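Shared workshop in Manholm puts a hand on its robot arm

MANHOLM — Members of the Alarcón workshop have fitted a robotic hand to the arm they have been putting together since February, and are now working out how to make it pick things up.

The build is led by Domingo Ocampo, a retired elevator mechanic, and Rostislav Kolář, who teaches evening classes in machine shop. The arm came to them secondhand and without a controller. Kolář wrote new control software over the winter, and the group replaced two of the joint motors.

Members have put 124 hours into the project so far, according to the sign-in book. Most of that went into wiring. A first set of cables ran outside the arm and kept snagging at the elbow, so Ocampo pulled them all and started over.

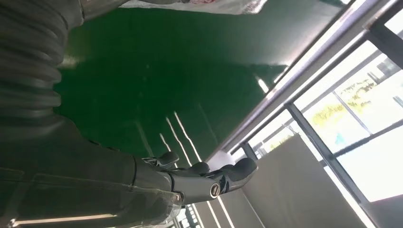

The hand at the end of the arm, with clear plastic film around the wrist and lower palm.

The hand is driven by its own small board, which takes commands from the same computer as the arm. Sebastián Medina, who joined the workshop last year, is in charge of tuning the grip. He said the fingers close evenly now but the software still has trouble judging how hard to squeeze.

"We started with foam blocks and tennis balls," Medina said. "Paper cups are next. I expect to go through a lot of paper cups."

A camera mounted near the wrist sends pictures back to the computer. Kolář wants to use them to line the hand up with an object before it closes. For now, each move is entered by hand and run at low speed, with one member standing at the stop button.

The group has six regular members and meets in the evenings, starting at 7 p.m. Parts are paid for out of workshop dues. Ocampo said the next job is a sturdier base, which will be welded in the metal shop next door.

Visitors can watch from the front of the shop on meeting nights. Anyone who wants to work on the arm has to take the workshop's safety class first.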